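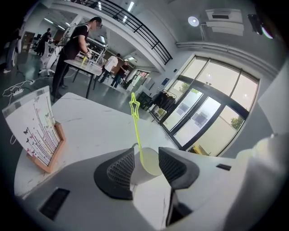
Shared Study Space at Wirkside: What Students Use and What They Leave Alone

Yolanda Casado, Nazar Romaniuk and Archana Goel
Project report, April 2024

1. Background

The second floor of the Wirkside building was opened to all students in September. Before that it belonged to one department and was locked after classes. Our project looked at how the rooms are used now and whether the booking system matches what students want.

We put a questionnaire on the student portal and handed out paper copies at the front desk. In total 400 students answered. We also interviewed 11 of them, and Yaroslav Yatsenko at the building office let us read the booking records for the fall term.

2. Booking and no-shows

Rooms are booked through Hustano, which allows one booking per student per day. The most common complaint was that rooms show as taken while the door is open and the lights are off. The records do not say whether a person came, so we could not check this directly. Of the students who answered, 100 said they had booked a room and not used it at least once. Most gave a change in class schedule as the reason. Canceling takes five screens on a phone.

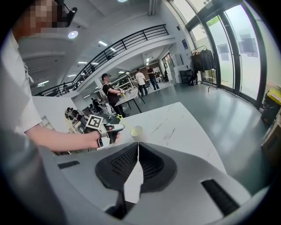
Page 4

3. Noise

Noise was rated worst in the two rooms next to the stairs. Students who work alone minded it more than groups did. Three of the people we interviewed said they go to the Georgiev reading room for exams and only come to Wirkside for group work.

The wall between rooms 10 and 11 is thin. Yevdokiia Didenko, who supervised the project, asked us to measure the sound level, but the meter was on loan until after our deadline.

4. Furniture and outlets

Students asked for more outlets before they asked for anything else. Larger tables came second. Chairs were mentioned mainly by students who stay longer than two hours.

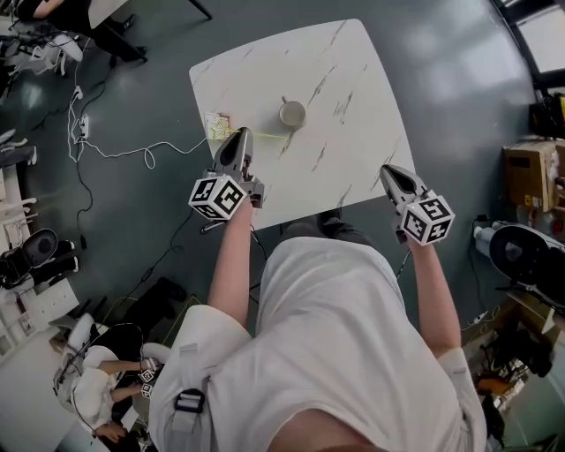 Figure 3. Work at one of the tables.

5. Suggestions

Bookings should be released if no one checks in within 10 minutes. Canceling should take one step. The rooms by the stairs should be marked as group rooms on the door and in Hustano.

The questionnaire is in Appendix A. Interview notes are held by the department and can be read on request.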